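Sorting baskets: your questions, our doubts

We get a steady trickle of post about the basket method, most of it from people who have already bought the baskets. Please read this page first. Some of the answers will not sell you anything.

Do baskets make a place tidier?

On their own, no. A basket is a heap with a rim round it. We have seen shared kitchens with a dozen of them and not a clean worktop in the building. They start to help when each one has a single job and the job is written where people can read it.

Is it worth buying a matching set?

We doubt it. The matching sets in the Larstead catalogue look smart on the page and hold exactly what odd ones hold. The only point in their favour is that two baskets of the same size can swap places without anyone having to rearrange the shelf. If you already own baskets that don't match, keep them.

Do I need a label maker?

You do not. We were sent one to try, spent an evening choosing between typefaces, and went back to paper and a black pen. A handwritten sheet can be thrown away when you change your mind, and you will change your mind. Printed labels tend to stay up long after they have stopped being true.

Where should the label go?

We used to tie tags to the rim. They twist round, they get tucked inside, and after a while they fall off. A sheet of paper laid flat on the table by the basket looks less pretty and gets read more often. Write big. One or two words will do.
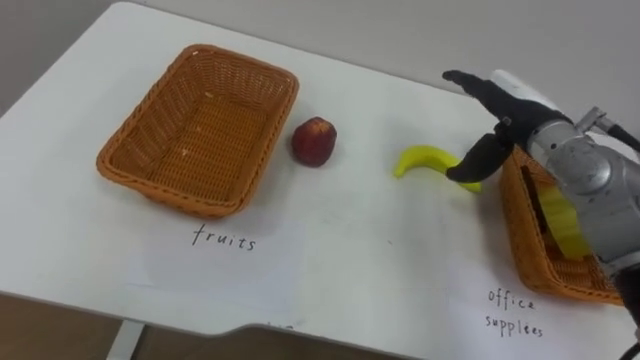
Fruits on the left, office supplies on the right, with an apple and a toy banana on the table between the baskets.

Can fruit and office supplies really share a table?

They can, and in most small offices they have to. What we don't believe in is the "bits and pieces" basket that takes both. Sooner or later there is a soft pear under the envelopes. Two baskets with some space between them is the least you can get away with.

Does toy fruit count as fruit?

This comes up more than you would think, mainly from playgroups and from offices with a display bowl. Our view is that it depends who is reading the label. If the basket is there so people can help themselves to a snack, plastic has no business in it. If it is there for children to practise sorting, then a banana is a banana. Decide before you write the sheet, or expect arguments.

Is wicker hygienic enough for food?

For whole fruit with the skin on, we think so, provided you empty it and shake it out. Crumbs and specks do settle in the weave, whatever the Neves leaflet tells you about "naturally clean" fibres. We would not put cut fruit or anything sticky in one. A liner helps if you wash the liner. Plenty of people don't.

Will it save me time?

The old Sullden guide promised 49 hours a year. We asked how that was worked out and never had a proper answer, so we have stopped repeating it. You may lose fewer staplers. We wouldn't go further than that.

How many baskets should I start with?

Three at most, and we would rather you began with two. The Worness starter box comes with far more than that, and the letters we get from people who bought it are mostly about where to store the spare baskets.

People ignore the labels. What now?

Check the words first. "Misc" and "general" deserve to be ignored. If the words are plain and things still end up in the wrong place, the basket is probably in the wrong place too. Move it nearer to where people put things down. We have not found that a sterner label makes any difference, and capital letters seem to make it worse.

Do you sell baskets?

No, and we don't take a cut from anyone who does. Questions that aren't covered here can be sent through the contact form. We read them all but are slow in July.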